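Jultosora paper cups, tan, sleeve of 100

Stock code 2000. Sold by the sleeve, or ask me for a full case of 18 sleeves.

I've been selling these for a good while now at Fastville, and they're still the cup I pick up first when somebody rings and says they just want a plain one. No swirls, no coffee beans, no jolly slogans! Just a tan paper cup that looks fine on a church hall trestle and fine at a wedding too (my niece had them for her evening do in June, with a ribbon round each one, and they looked lovely).

They're made for squash, water, juice and a lukewarm cuppa. If you're pouring straight from an urn, please double them up or look at the Stodska cup instead, which has a thicker wall and costs a bit more. I'd sooner tell you now than have you hopping about with hot fingers.

What I like about them

They come apart. Anyone who has stood at the front of a queue trying to peel two cups from each other will know why I put that first. I store mine upside down once they're out of the sleeve, on a clean bit of card, so the dust stays off the drinking side and I can grab one by the base. They stack back up nicely if you've put out too many, though give the stack a little twist as you go or the bottom ones get squeezed.

They're also very good for things that aren't drinks. Playgroups buy loads from me for hiding games, where you pop something small under one cup and shuffle them about, and for building towers, and for seedlings (poke a hole in the bottom with a pencil first). You can write on them with a felt tip but a biro tends to drag. Paint goes on all right if you don't flood it.

What I'd grumble about

The sleeve tears down the side if you're rough with it, so have a tub handy for the leftovers. And the colour does vary from batch to batch, some a shade more yellow than others. If you need them all to match for an event, order the lot in one go and put a note on the order, and I'll pick from the same case.

Lids

The Horgan flat lid fits, the domed one doesn't. I've had people swear that it does, and it will sit there, but it pops off the minute you walk anywhere with it.

Ordering

Orders in before lunch go out the same afternoon. If you only want a few to try, send me a message with your address and I'll post you a couple for the price of the stamp. Returns are fine on unopened sleeves. Wholesale prices start at three cases, and collection is from unit 104, round the back by the blue gate, ring first please!

Kathleen Kinsella
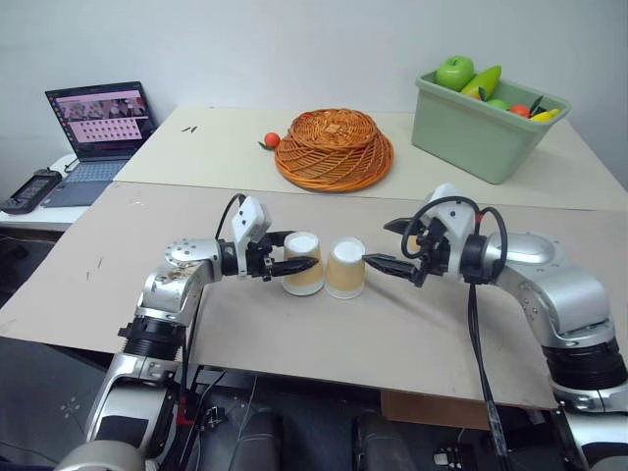

Two of the cups, base up on the cardboard 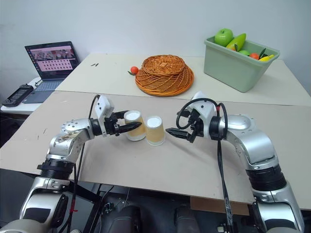 Page last changed: March 17, 2021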